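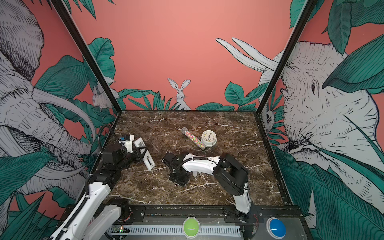 Unit 3 Handout: Estimating Team Strength from Runs and Results

Monday, September 8, 2025
By Ariel Malabanan
Shares: 20 | Comments: 3

Baseball Statistics, Protbridge College

These notes cover the material for both meetings this week. You should already know how to compute a winning percentage and a standard deviation. All data come from the Disura League file, in which each club plays a 160-game schedule and there are no ties.

1. The problem

A won-lost record is a measurement of what a team did. We want an estimate of how good the team is, meaning the share of games it would win against average opponents if the schedule could be repeated many times. The two differ by an amount we will call error, although part of that error is information we have not used yet.

Suppose a team has a true winning probability of .500 in every game and the games are independent. The standard deviation of its win total is the square root of n times p times (1 - p). For n = 160 this gives the square root of 40, or 6.3 wins. A perfectly average club will finish with 87 or more wins in a fair number of seasons.

For a stretch of 40 games the standard deviation is 3.2 wins, or .079 in winning percentage. A .579 record at that point is one standard deviation above average. Treat it as weak evidence.

The independence assumption is wrong in detail. The starting pitcher changes from day to day, and opponents differ. Both effects make p vary between games, which slightly lowers the variance of the total compared with a fixed p. The correction is small enough to ignore in this course.

2. Runs as a source of information

Each game produces a final score, and the win column keeps only its sign. A team that wins 9-1 gets the same credit as a team that wins 3-2. Using the scores recovers some of what was thrown away.

The usual formula is the Pythagorean estimate:

Expected winning percentage = RS^2 / (RS^2 + RA^2)

RS is runs scored and RA is runs allowed. It is easier to compute with the ratio R = RS / RA:

Expected winning percentage = R^2 / (R^2 + 1)

Two clubs from the file:

Vultmont: 92-68, RS 720, RA 680
Abella: 84-76, RS 700, RA 640

Vultmont: R = 1.0588, R^2 = 1.1211, estimate .529, or 84.6 wins in 160 games.
Abella: R = 1.0938, R^2 = 1.1963, estimate .545, or 87.1 wins.

Vultmont finished eight games ahead of Abella in the standings. On runs alone, Abella comes out 2.5 games ahead. The rest of the handout is concerned with how much weight to give each of these statements.
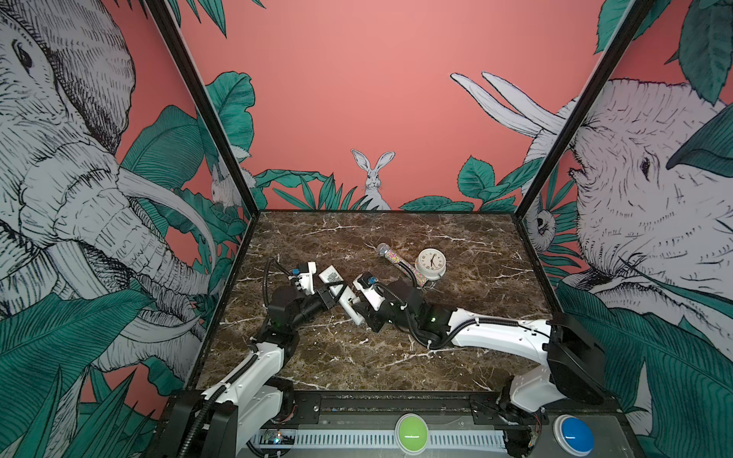 The exponent does not have to be 2. Values near 1.83 fit most professional leagues a little better. With 1.83 the estimates become .526 for Vultmont (84.2 wins) and .541 for Abella (86.5 wins). The lower exponent pulls both clubs toward .500. The order does not change, and it cannot change: for any positive exponent the estimate rises with R.

A linear rule is good enough for mental arithmetic. Take half the games, then add one win for every ten runs of differential.

Vultmont: 80 + 40/10 = 84
Abella: 80 + 60/10 = 86

The rule depends on the scoring level. In a league where teams score more runs per game, each win costs more runs. Do not carry the ten-run figure into softball or youth data without checking it.

3. Where the gap comes from

Vultmont won 7.4 more games than the Pythagorean estimate. The first place to look is close games. Vultmont was 31-17 in games decided by one run, and 61-51 in all others. If the 48 one-run games had been split evenly, the final record would have been 85-75, close to the run-based estimate.

Students usually ask whether a record in one-run games is a skill. A strong bullpen should help, since its best innings can be placed where the score is close. In most samples the carryover from one season to the next is present but small. A sensible starting point is to assume that most of a large surplus in one-run games will not repeat, and then look for specific reasons to move off that position.

Other sources of a gap:

- Runs bunched in lopsided wins. They raise RS and add nothing to the win total.
- Position players pitching late in lost games. This raises RA in games that were already decided.
- Extra-inning rules that place a runner on base. They change the run totals slightly and make the outcome closer to a coin flip.
- Roster changes. A club that traded two starters in midseason is described poorly by any full-season total.

The last item is not error in the formula. The formula answers a question about the average roster over the season, and the reader may be asking about the current one.

4. Regression toward the mean

Any estimate drawn from a limited sample should be moved toward the league average. A simple method is to add a fixed number of imaginary games played at .500. For won-lost records in this league we will add 70 games, 35 wins and 35 losses.

Adjusted estimate = (W + 35) / (G + 70)

Take a club that starts 26-14. Its raw record is .650.

(26 + 35) / (40 + 70) = 61 / 110 = .555

Now take Vultmont's full season:

(92 + 35) / (160 + 70) = 127 / 230 = .552

The two estimates are nearly the same. A .650 record over the short stretch and a .575 record over the full schedule say almost the same thing about team strength. Work through this comparison by hand at least once before the quiz.

The constant 70 comes from the spread of true strength between teams. Where clubs are closely matched, it should be larger. Where there are very strong and very weak clubs, as in many college conferences, it should be smaller.

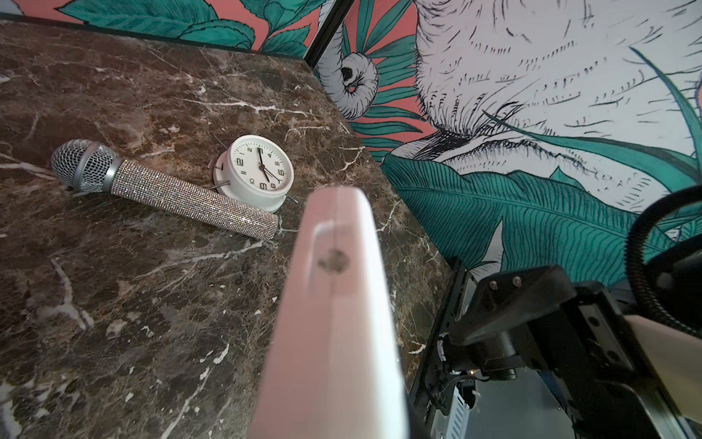

The same method applies to run-based estimates with a smaller constant, since runs carry more information per game. We will estimate that constant from the Disura file in the second meeting. Bring the file with the January exhibition games already removed.

5. From team strength to a single game

Let A and B be the adjusted strengths of two teams, each measured against an average opponent. The probability that A beats B at a neutral site is:

A(1 - B) / [A(1 - B) + B(1 - A)]

With A = .550 and B = .520:

Numerator: .550 x .480 = .264
Second term: .520 x .450 = .234
Probability: .264 / .498 = .530

Check the formula at its limits. If B = .500, the result is A. If A = B, the result is .500. A formula that fails either test has been entered wrong.

Home advantage is added on the odds scale. If home teams in the league win .535 of games, the home odds multiplier is .535 / .465 = 1.151. The neutral odds in the example are .264 / .234 = 1.128.

A at home: 1.128 x 1.151 = 1.298, probability .565
A on the road: 1.128 / 1.151 = 0.980, probability .495

Here the better team becomes a slight underdog when it travels. Small differences in strength are easily covered by the site of the game, and the starting pitchers can matter more than both. Neither the site nor the pitcher is in A or B, so each must be entered separately.

Do not add .035 directly to the probability. The shortcut works near .500 and goes wrong for strong favorites, where it can produce a value above 1 if enough adjustments are stacked.

6. Scoring a forecast

A probability forecast cannot be graded on one game. If the forecast was .565 and the team lost, the forecast may still have been correct. We grade a set of forecasts with the Brier score, the average of (forecast - outcome)^2, with the outcome coded 1 for a win and 0 for a loss. Lower is better.

Forecast .60, team wins: .16
Forecast .60, team loses: .36
Forecast .50, either result: .25

A method that says .500 for every game scores exactly .25. Any model you hand in must beat this on games that were not used to fit it. The improvement will be small, often in the third decimal place. Baseball games between professional teams are close to even, and a reported score far below .24 usually means that results leaked into the inputs. The common cause is using end-of-season strength to forecast games from earlier in the same season.

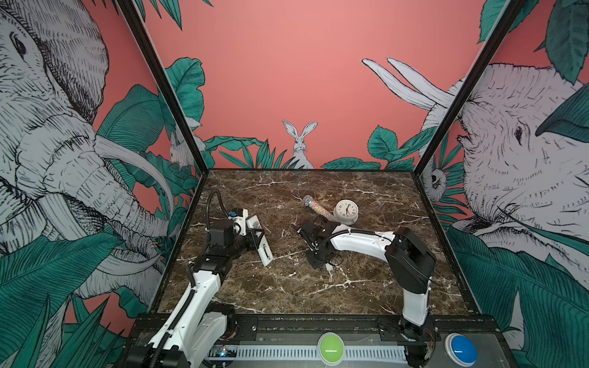
Clock and microphone on the marble tabletop, with the two arms along the front edge.

7. Problems

1. A club scores 640 runs and allows 720. Compute its expected winning percentage with exponent 2 and again with 1.83. Convert both to wins.

2. Apply the ten-run rule to the same club. Compare the result with problem 1.

3. A club starts 12-8. Compute the adjusted estimate with the constant from section 4. How many straight wins would it need from there to reach an adjusted estimate of .600?

4. Using A = .580 and B = .470, find the probability that A wins at a neutral site, at home, and on the road.

5. Show that the Pythagorean estimate with exponent 2 gives odds equal to R^2. Use this to explain why the ten-run rule works for clubs near .500.

Show all steps. Carry three decimal places in probabilities and one in wins. Answers given without work receive no credit.

This site uses cookies to remember your settings and measure page visits. By continuing to browse you accept their use.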